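From: Inês Falcão
To: wallpaper-and-paint list
Date: 11 March 2009
Subject: Re: Re: pattern matching on a big repeat (was: help, I bought flowers)

Hüsnü Akgül wrote:

> I have read all the replies so far and I remain unconvinced. A big
> floral in a small room is going to make the room look like the inside
> of a hatbox. My wife wants it anyway. The room is the downstairs
> powder room, four walls, one window, a radiator I can't move. I've
> never hung paper in my life.
>
> Questions, in order of panic:
>
> Do I start in a corner or in the middle of a wall?
>
> The roll says "drop match." The man at the store said that means I'll
> waste some. How much is some?
>
> Can I skip the lining paper?
>
> Hüsnü

Hüsnü,

Your wife is right and you are going to lose, so let's get you through it with your dignity mostly attached.

On the hatbox. I used to think the same, and I papered my own hall in a cream stripe in December to prove how tasteful I was. It looks like a dentist's. Small rooms are where the big patterns belong. You're in there for a few minutes at a time, you have nothing else to look at, and guests will mention it at dinner, which they have never once done about my stripe.

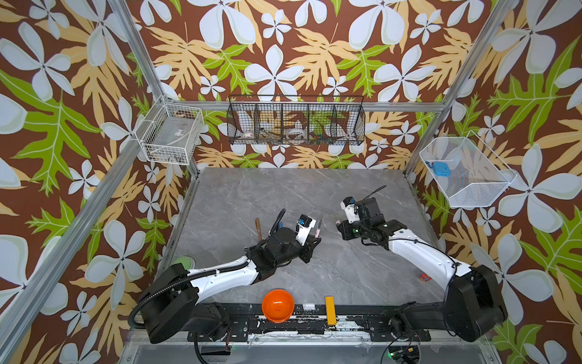
Scale is the thing people get wrong, and they get it wrong by being timid. They pick a tiny sprig because the room is tiny, and from the doorway a tiny sprig reads as a rash. Go big and dark and the corners sort of go away. Look at the paper on those three walls: reddish-brown ground, pale flowers with five fat petals, yellow leaves, lime green ones, the whole lot packed in on every side, and I'd still take it over anything with a rosebud on it. I wouldn't put the gray marble with it in my own house, but I have been wrong about marble before, and at length, on this very list (the archives are searchable, please don't).

Now your questions.

**Where to start.** Neither, if I can talk you out of it. Find the wall you see first when you open the door, find the middle of it, and decide whether a flower or a seam looks better there. Draw a plumb line. A real one, with a weight on a string. Your house is not straight. Mine was built by someone who I believe had been shown a photo of a right angle once. If you trust the corner you will have the flowers going downhill by the time you reach the window, and you'll see it every day until you move.

Work outward from that line both ways and let the last seam land over the door, where the match will fail. It always fails somewhere. You're just choosing the spot.

**Drop match.** The pattern steps down by half a repeat on each strip, so strip 1 and strip 3 are the same and strip 2 is the odd one. Cut from 2 rolls at once, odd strips from one and even strips from the other, and you'll waste a good deal less. Number the backs in pencil. Put an arrow on them as well. I once hung a strip of parrots upside down and didn't notice until I'd cleaned the brushes.

"How much is some" depends on your ceiling and your repeat, and I'm not doing the arithmetic for you in an email. Measure, then buy one roll more than you think, all from the same batch number. I'll say that again for the people who write to me privately every spring: THE SAME BATCH NUMBER. My sister-in-law bought her extra roll of Bennani four months later and now has a wall in two browns. She tells people it's the light.

**Lining paper.** You can skip it. I can also skip the gym. With a dark ground on new plaster you'll probably get away with it, but old powder room walls have had every towel bar in history ripped out of them and they look like the moon. Fill, sand, size, line, and hang the lining sideways so the seams don't fall in the same place. If you won't line, at least paint the wall underneath something close to the background color, so that when a seam opens up you don't get a white stripe winking at you.

The radiator: run the paper down behind it as far as your arm goes and stop. Life is short.

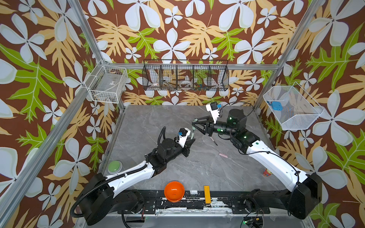 Big floral on a dark brown ground, with wire baskets on the walls.

Which brings me to hanging things, since you'll want a toilet roll holder at the very least. Wait until the paste is fully dry. Before you drill, cut a small X in the paper with a fresh blade and fold the points back, or the bit will grab it and wind it up like spaghetti. And hang less than you planned. A pattern like that is already doing the work of 4 pictures and a shelf.

As for paste, everyone will now write in to argue for Clovemico over Nunda. I've used both. Read what your roll tells you to use and use that. The one time I ignored it, the whole of the chimney breast came down on me at two in the morning, very slowly, like a curtain call.

Send us the name of the pattern when you've got it. And tell your wife there's at least one vote for her here, two if Netex Bob is back from his vacation.

Inês

--
To leave the list, write to the list address with "unsubscribe" in the subject line. Not to everybody. We all got the last one.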